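## 3. Getting your basket ready for use

Thank you for choosing one of the Kutar baskets. If you have read section 2 you will have the basket out of its box by now, with the paper and the cardboard corner pieces set to one side. Please hang on to the corner pieces for a day or two, in case the basket needs to come back to us at Urkthorpe. Once you are happy with it they can go in the recycling.

This section takes you through airing the basket, looking it over and giving it its first load. None of it is difficult, and most of the time is simply waiting, so do put the kettle on.

**You will need:**

- a clear table, with a bit of room all the way round
- a soft dry brush (a clean pastry brush is lovely for this)
- a slightly damp cloth, wrung out well
- the cotton liner, if you ordered one

### 3.1 Airing and brushing

1. Stand the basket on the table, open side up. A pale table is a help with the darker colours, as you will see any dust that drops out of the weave.
2. Leave it overnight in a room with a window open a little. New wicker has a smell of its own, rather like a garden shed, and it fades quite quickly with some fresh air.
3. Brush the inside, following the rows of the weave along each wall. Go gently, and don't be tempted to scrub.
4. Brush the floor of the basket in both directions. The pattern there is finer than on the walls and it does like to hold on to crumbs and fluff.
5. Turn the basket over, give the bottom a few light taps with your hand, and wipe the table before you set it back down.

> **Note:** You may find a few short whiskers of wicker inside a new basket. Snip these off close to the weave with small scissors. Please don't pull them — a whisker can be the tail end of a longer strand, and you could loosen a good deal more than you meant to.

### 3.2 Looking over the rim and the walls

The rim does most of the hard work, so it is worth a few minutes of your attention before anything goes in. Choose good daylight if you can. The very dark finish looks close to black indoors in the evening, and the reddish brown in it shows best when the light comes across the ridges.
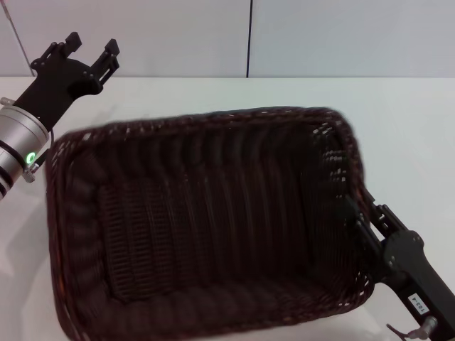
*Fig. 4. Dark rectangular basket on the table, with the side wall gripped at the rim.*

1. Take hold of the rim on one side, with the wall between your fingers and thumb, and squeeze lightly. It should feel firm and rounded.
2. Work your way along, a hand's width at a time, until you are back where you started. Take your time at the corners.
3. Look at each wall from the inside. Small gaps where the light comes through are part of an open weave and are nothing to worry about.
4. Run your palm over the floor of the basket. It should lie flat, with no strand standing up high enough to catch on wool or tights.

> **Caution:** If you find a snapped strand on the rim, stop here and don't load the basket. The ends can be sharp, and a break in the rim tends to travel. Section 7 tells you how to get in touch with us.

### 3.3 Fitting the liner

If you didn't order a liner you can skip straight to 3.4.

1. Wash the liner once before you use it, on a cool wash, and dry it completely. Any damp left in the cotton will find its way into the wicker.
2. Drop it into the basket with the seams facing the walls, and push each corner down with your fingertips.
3. Fold the spare cloth over the rim and tie the tapes at the two short ends. A bow is quite enough.

The Arruda liner is cut to suit this shape. The Urham liner is for our round baskets and will bunch up terribly in the corners, so do check the label if you have both in the house.

### 3.4 The first load

Begin with soft things: tea towels, scarves, a jumper or two. Spread them evenly, so that the floor takes the weight and nothing leans hard against one wall. After 2 weeks of light use the weave will have settled, and you can move on to books, jars or whatever you bought it for.

When you carry a loaded basket, put both hands underneath. It is perfectly fine to steady or slide an empty one by the rim, but lifting a heavy load that way will pull the wall out of shape sooner or later.

> **Caution:** Keep the basket well away from radiators, stoves and open fires. Wicker that has dried out too far turns brittle — it may look just the same as ever until you pick it up.

If the basket is going to live in a bathroom or a porch, please read section 5 before you put it there, as damp rooms need a little more looking after, especially from November onwards.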